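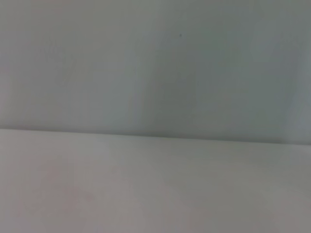 Chapter 7
Paint, Light, and the Color You Thought You Bought

Sooner or later everyone who owns a wall stands in front of a rack of paint chips and loses an afternoon. The chips are free, which is the last thing about the process that will be. You pick a gray. You take it home, put two coats of it on the wall, and wake up on Monday to find that you are living inside a mint.

It happens often enough that paint stores keep a shelf of returned cans by the door, tinted to shades somebody was once sure about. The cans are marked down, and they are mostly gray.

The trouble with gray is that it hardly exists. A true neutral gray reflects all the visible wavelengths in equal measure, and very few household paints try to do that, since the result looks like the inside of a filing cabinet. What gets sold as gray is nearly always a weak green, a weak blue, a weak violet, or a weak brown, with its color turned down so low that you miss it on a chip the size of a playing card. Spread over a whole room, it stops being shy. The trade calls this leftover color the undertone, and most of this chapter is about finding it before it finds you.

Pale gray-green is a good place to begin. It has been painted onto the walls of clinics, kitchens, schools, and rented apartments for generations, and it has a reputation for being calm. It also changes character more than almost any other common wall color. Under a north window it can look cool and clean. Under an old-fashioned warm bulb it drifts toward putty. Put a red rug in front of it and it turns plainly green, to the surprise of whoever bought the rug.

7.1 Why the same wall looks different at 4:00

A painted wall has no light of its own to offer. It takes whatever arrives, absorbs part of it, and sends the rest back into the room. Change what arrives and you change what comes back. Midday light from a clear northern sky is rich in short wavelengths and pushes a wall toward blue. Late afternoon sun has lost much of its blue on the long way through the atmosphere and pushes the same wall toward yellow. The paint has done nothing at all.

Your eyes, meanwhile, are trying to help. The visual system adjusts to the overall color of the light and subtracts much of it, so that a sheet of paper looks white at noon and white again by lamplight. This adjustment is called chromatic adaptation. It is very good and not quite complete, and the part it leaves behind is what couples argue about in hardware stores.

Strong colors survive this fairly well. A fire-engine red has so much red in it that a small shift in the light goes unnoticed. A pale gray-green has only a trace of green to begin with, so even a small shift can double it or wipe it out. As a rule, the weaker the color, the more the light gets to decide.

7.2 The neighbors

Color is also judged by comparison. Set a gray next to a strong color and it will seem to lean toward the opposite one, an effect known as simultaneous contrast. You can test this with two squares cut from one chip and two sheets of construction paper, one red and one green. Lay a square on each. Most people will swear the squares came from different cans, and some will keep swearing after you slide them together.

Large plain surfaces are the most influential neighbors a wall has. Floors, ceilings, and countertops all bounce light upward or sideways, and they carry their own color along with it. A light gray counter will mostly brighten the wall behind it and leave the color alone. A bright orange one will paint the wall for you, at no charge.

The join between two surfaces deserves a look too. Less light gets into a corner than onto the open wall, so the paint there appears a step darker, and a thin band of shadow can make a pale color look deeper than it is. Decorators who hold a chip down in the corner are matching the shadow. Hold it at eye level on the open wall, flat against the surface, and look at it from where you normally sit.

7.3 A case in gray-green

Throughout this chapter we will follow the repainting of the Liltside building, a two-story block of offices with 1,760 square feet of wall to cover on the ground floor. The owners chose a color called Achari from the Dranimen range, formula 519, on the strength of one chip viewed beside a south window. The rooms in question face north. They also have green carpet, a fact that was available to everyone at the time.

The first coat went on in February. By the end of the week the tenants had asked when the gray would be arriving. Rather than start over, the painters made up large sample boards in three alternatives and moved them from room to room, morning and evening, before opening another can. The color finally chosen, Delta, looks faintly pink on the chip. On the walls at Liltside it looks gray, and it has been praised as a very neutral choice.

Keep both colors in mind as you read. Section 7.4 explains how paint makers measure and describe undertone, and Section 7.5 returns to the sample boards, with instructions for making your own.

Before you go on

Choose a wall you see every day and write down its color in one or two words. Look at it again early in the morning, at midday, and after dark with the lamps on, and write down a fresh answer each time without checking the earlier ones. Bring all four to class. Bring the name on the can as well, if you have it, though you may want to leave that folded over until the discussion is finished.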